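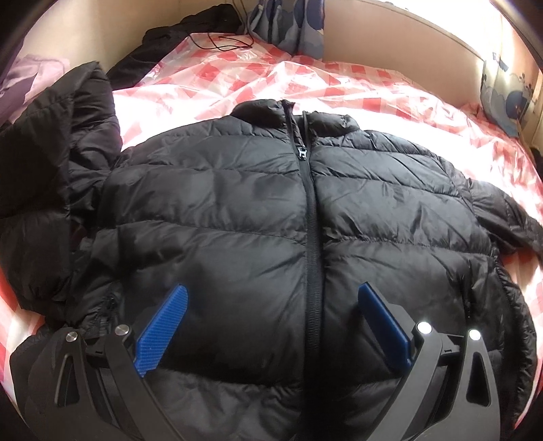 When does the winter coat collection at Kennedy Hall open this year? The doors open at 9 in the morning on the first Saturday-market weekend in October, and we take coats until the end of November.

Last winter the collection took in 1,076 coats, which went out through 33 schools, hostels and day centres between Lurkow Road and the ring road. Men's medium and large ran out first, as they do every year. We had plenty of children's sizes under age six and would be glad of more for ages ten to fourteen.

Coats should be clean, with a zip or buttons that work. A missing hood is fine. Please check the pockets — we still have two sets of keys from last year, one on a green Marnier fob, and would like to give them back. Duvets, shoes and school blazers can't be taken, but the shop on Marnier Street accepts shoes all year.

Padded coats can usually be washed at home on a cool, gentle cycle if the label allows it. Dry them slowly and shake them now and then so the filling doesn't clump.

Brayden Cormier is running the sorting tables again and needs help in the evenings from 6 to 8. Parking behind the hall is limited to two hours, and the side gate is locked at 8.30. Leave your name at the front desk if you can do a shift.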